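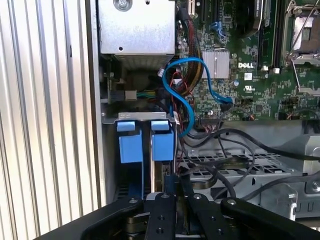
Week 4 handout: Which gripper for the drive bay?

Hi all. Thursday's session is the gripper comparison, and I want you to come in with opinions, so please read this first (it's short, by my standards). We'll be working on the Dell desktop again with the lid off, and the job is the one we've been circling since the start of May: get the fingers down to the blue drive handles, close on one, and draw the drive out without dragging half the cabling along with it.

I love this task for teaching. It looks like nothing! You reach in with your own hand, pinch, pull, done. Then you try it with two stiff black fingers on the end of an arm and you find out how much your hand was doing for you.

The three candidates

Trulldale parallel. Two flat fingers that stay parallel all the way through the stroke. Easy to model, easy to calibrate, and my default when I don't know any better. The stroke is 72 mm, plenty for one handle, and you can't really open it all the way down in the bay anyway.

Cindside linkage. The fingers swing a little as they close, so the tips travel forward while they come together. People forget this every single year and then wonder why they've touched the bracket. If you're using the Cindside, plan your approach for where the tips will be when closed.

Dreßler soft tip. Same idea as the Trulldale but with rubbery pads. Lovely on the plastic handles, less lovely near bare sheet metal, where the pads catch on edges and wear out. A set of pads lasts us 4,000 closes if everybody is gentle. Be gentle.

What I want you to look at

First, clearance. The two handles stand side by side with a narrow gap between them, so whichever one you choose, one of your fingers has to fit beside its neighbor. Finger thickness matters more here than grip force, and I'd like you to measure it yourselves with the calipers. Don't trust the data sheet. The screws and brackets on the fingers take up room too, and the data sheet leaves those out.

Second, the approach. Come in high and you have to think about the blue SATA cable, which loops up over the board in a big arc. Come in from the side and there are the black cables running off toward the right. My own preference is low and slow, with the fingers only slightly wider than what you mean to grab. You may disagree! Write down why.

Third, the camera. We're using the little wrist camera for all of this, and it has one annoying habit you need to plan around, namely that the gripper takes up the whole bottom of the view. The closer you get, the more of your target ends up hidden behind your own fingers.
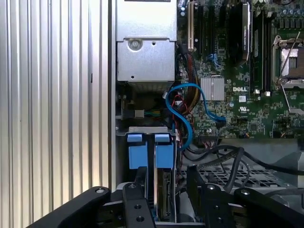 So decide early which landmarks you'll steer by. I like the two lighter blue tabs on the handles, because they contrast well with the gray metal bracket and you can tell left from right at a glance. The DELL lettering on the green board is handy too for checking that you haven't drifted. Shiny things are bad landmarks. The ribbed panel on the left throws bright stripes, and last year a group let their tracker lock onto them and spent the whole afternoon chasing reflections (they were very good sports about it).

One more warning while I'm at it: the CPU socket is open. Keep the fingers well away from it, please, and set a keep-out zone in the Felton controller before you enable motion. The Felton will happily let you skip that step. Don't skip it.

How we'll run it

Each group does 18 attempts per gripper, same starting pose each time. Log the following:

- did it close on the handle you meant
- did anything else move (cables count)
- how long from enable to closed
- where you lost sight of the target, if you did

Swap drivers halfway through each set. We swap so I can see whether a gripper is good or whether one of you is just very good at driving it, and I do enjoy finding that out.

For the write-up, two pages is fine. Pick a gripper, tell me why, and tell me what would change your mind. A messy table with real numbers in it will get a better grade than a beautiful plot I can't trace back to your log. Bring your calipers and your laptop charger, and tie your hair back if it's long.

Questions about this handout? Use the course mailbox | © Robotics Lab Course Notes | Back to top
3 comments | 4 shares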